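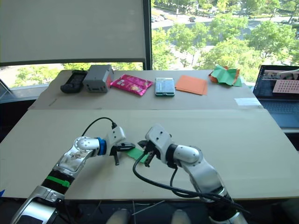 Does the cardboard on the big table need to be taped down at the seam?

Leave it untaped for now. Tape lifts the top layer of the board when it comes off, and we'll be swapping the near sheet again before the month is out.

**December, paper bench, afternoon**

Changed the cover on the big table this morning. The old sheet had glue spots and a long knife cut down the middle, and thin paper was catching on the cut. The new one is a flattened carton from the Kodov delivery, tan side up, wide enough that we didn't have to piece it. The raised strip along the back stays as it was. Small things go up there so the near sheet is clear for folding.

Paper stock, checked after lunch:

- Green squares: 40 left in the open pack, plus a sealed one on the shelf.
- Orange squares: 21. Enough for the Nirnari samples, not enough if we redo any.
- White: plenty, but the top of the stack has yellowed. Use those for test folds.

Shuzhen wants the green pieces cut smaller for the next batch. We tried 3 sizes. The smallest is hard to crease cleanly by hand and the corners wander. The middle one folded well on the first go and held its crease overnight under the steel rule. The largest is easy but wastes paper. Going with the middle size unless Delyth objects. She is in on Saturday and can look at the samples in the tray by the window.

Grain direction matters more than I had written down before. With the grain the green folds flat. Across it there is a slight crack along the ridge, and you can feel it with a fingernail. The orange is softer and doesn't seem to care. I've put a pencil tick on the back of each green sheet along the grain before cutting. Please do the same if you open the sealed pack.

Cutting: the Sutherland trimmer is pulling to the left again. I squared it against the steel rule and it was fine for the first dozen cuts, then drifted. Cut in short stacks until the blade is changed. The order for blades went in under job 899, and they said next week.

Back strip: phones and snacks keep ending up there with the paper. I don't mind the phones. Snack bags should go to the other room once opened, as grease goes straight through the squares and we lost over half a pack of the old yellow that way in the fall. Orange squares go back in their folder when you finish. They curl if they sit out.

Drirnedis asked for a flat sample of each color with no folds in it. Green and orange are set aside in an envelope marked D. White still to do, from the lower half of the stack.

To do:

- Cut the green to middle size, ticks on the back.
- Two more overnight crease tests, one with the grain and one across.
- Ask Delyth whether the Nirnari people want the orange trimmed or full square.
- Save the next wide carton. The one by the door has a printed side and a staple line, so it's no good for the table.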